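2018年9月29日

早上在Wosau装配线旁边站了一个半小时，看Juvard那套上料单元跑靠垫套。托盘里88只套子，叠放，拉链朝外，机器逐只抓起、翻面、套到撑架上。跑完一盘，完成48只，其余的要人接手。主要的失败分两类：一类是吸盘一次带起两层布，称重传感器报警停机；另一类是翻面时布角塌下去，视觉找不到拉链头，超时退出。第一类好办，换针式夹具，或者在分层工位加一道吹气。第二类不好办。布角塌下去以后形状每次不同，模板匹配没有意义，Skora的人说要换学习方法重做识别，报价没给，周期也没给。

停机以后接手的工人把套子抖一下，拉链头就露出来了。抖这个动作我记了下来，想看能不能写成程序。抓两个角，向上提，急停，放下。机械臂做得到，问题在于抖之前得先抓到两个角，而抓不到角正是要抖的原因。先放着。

中午改了评估表。原来的表只有节拍和良率两栏，我加了一栏“人工介入方式”，分为复位、重新摆放、接手完成。复位的代价很小，接手完成的代价等于那道工序没有自动化。以前汇报时把三种混在一个数里，结果数字好看，线上的人不认。四月份那次争论就是这么来的。另外夹具磨损还没有单独列，下周补。

下午去Forsyth楼，Ross Crichton约了很久。他的课题是小型器械的精细操作，用的是手术器械臂，在练习用的组织垫上缝线。我去的目的很具体：收口工序。靠垫填完棉以后，留的那段口子现在全部手缝，是整条线上唯一没有任何设备报过价的工位。缝纫机进不去，因为布已经合拢，只能从外面一侧下针。外科缝合恰好也是从外面一侧下针，弯针进、弯针出。我想知道这件事机器做到什么程度，离车间有多远。

Crichton不太喜欢“自动”这个词，讲话时一直用“哪一段由谁闭环”来代替。按他的分法，一针拆成几段：夹针，对准入针点，沿弧线走针，另一侧接针，抽线，打结，剪线。走针那一段几何上最干净，针是圆弧，腕部绕圆心转就行，前提是夹针的角度准。接针次之。抽线和打结最差，线是软的，抽多长、剩多长、松紧如何，单靠图像很难判断，器械端又没有像样的力反馈。他说要是把打结去掉，很多论文里的数字会好看得多。

我问入针点怎么定。他说切口边缘在图像里是一条红线，分割不难，难的是深度，垫子表面反光，双目匹配在高光区掉点。这一点和我们的情况相反：布不反光，但布边和布面颜色一样，根本分不出边。可以考虑在裁片上加一道荧光标线，用紫外灯照。成本要问裁剪那边。

缝的方式是间断缝合，一针一个结，各自独立。靠垫收口用的是暗缝，连续走线，末端才打结。从打结次数看，暗缝对机器有利；从线长管理看，间断缝合有利，每一针拖着的线短得多。连续走线时，前面几针的张力会传到后面，任何一针抽过头，布就起皱。手缝的工人是边抽边用拇指压住前一针，这是两只手加一个触觉判断，目前没有对应的执行机构。 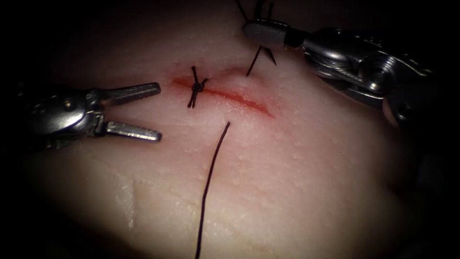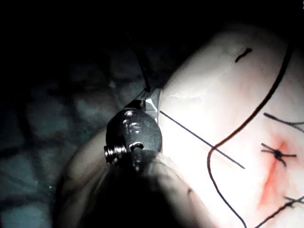
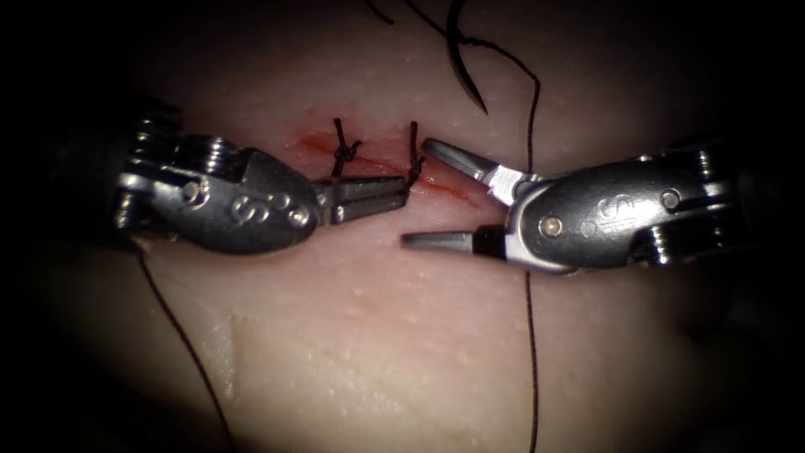 临走前和Crichton算了一笔粗账。手工收一个靠垫，熟练工用不了几分钟，而且边缝边把棉往里塞。机器即使每一段都成功，段与段之间的等待和重新定位也会把节拍拖垮。各段成功率要乘起来，段数一多，单段再高也不够看。我提出只自动化走针，其余留给人，他反问那样人站在哪里。人和机械臂轮流占用同一小块布面，安全围栏怎么设，确实没有答案。协作模式下限速，节拍又要再降。

他另外提到一件事，值得记。手术场景能接受慢，设备贵也有人付钱，所以硬件先在那里成熟；家务和车间杂活两样都不接受。家里补一条裤脚，缝得丑一点没关系，但没有人愿意先花一刻钟把布夹好给机器。我说车间里反过来，夹布可以做成工装，工装费能摊掉，缝得丑却要返工。所以如果收口真能上设备，大概先在车间，家里要晚很多年。叠衣服、套被罩也是同一个问题，都卡在第一次抓取之前的整理上。

路上想到的几条，未验证：

收口处改设计，布边预先打孔，针只需找孔，不需找边。孔间距要和填充后的变形对得上，先手工做几只试拉。

不打结。用热熔线，末端点一下。洗涤后会不会松，要送检。面料供应商可能不同意。

放弃缝，改隐形拉链。这其实是成本问题，和机器人无关，但应当作为对照方案写进报告，否则评审一定有人问。

晚上把评估表重新填了一遍。上料单元：可用，限厚布，分层工位必须改，介入以重新摆放为主。翻面：暂不可用。收口：不立项，只跟踪。备注里写了预打孔试样，负责人填我自己。Skora那边明早发邮件，要失败样本的原始图像，只给统计表没有用，我要看拉链头到底是被遮住还是识别漏掉，这两种情况对应的改法完全不同。

沙发套脱线的那一角还没补，针线盒已经找出来放在桌上了。灯太暗，穿针试了几次没穿进去，明天白天再弄。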